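4.2 Where households prepare food: the worktop and its uses 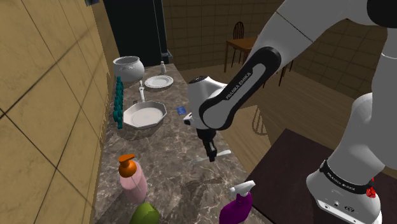 In the second part of the study we asked the participants how they divide the space between the sink and the cooker. The households were in two districts, Standodville and Milico, and all of them had moved into their present home within the last three years. We wanted to know if the length of the worktop changes the way people cook, or only the way they store their things.

Figure 3. A long kitchen worktop with a marble pattern and a tiled wall along one side, computer rendering.

The interviews were made in the kitchen itself, in most cases before the evening meal. Each participant was asked to show the place where she or he cuts vegetables, the place where hot dishes are put down, and the place which is normally left free. In total 67 households took part. From these, 16 had a worktop that was interrupted by a door or by a window reaching low, and we treat them separately in Section 4.4.

We accept cookies to remember your preferences. Manage settings | Accept all

The main result is that a longer worktop is not used in its whole length. In the Milico group, the cutting of food was done nearly always in the same small area next to the sink, also when there was much more room further along. Several participants explained this with the water: they wash, they cut, and they wash again, and they do not want to carry wet food. One participant told us that the far end of her worktop was "for the post and the keys", and similar answers were given in other homes of the group.

In Standodville the picture was less clear. The kitchens there are older and the sink is often placed in the corner, so that the person working has free space on one side only. Participants in this district moved between two places more often, and they complained more about utensils left lying where the next step should be done. It is possible that this comes from the corner sink alone, but the number of families living with grandparents was also higher, and we could not separate the two effects.

The surface had a smaller influence than we expected. Earlier work in the Tefera housing survey suggested that people avoid putting heavy pots on patterned stone or on surfaces that look like stone. We did not find this. Participants spoke about crumbs which are hard to see on a veined pattern, and about the grout between wall tiles, which many of them found tiring to clean. Only three persons mentioned scratches.

For the planning of small flats, we therefore suggest that the free space beside the sink should be considered before the total length. The questions asked in both districts are given in the appendix, together with the changes made after the trial interviews in February.

Share this article 30 shares 3 comments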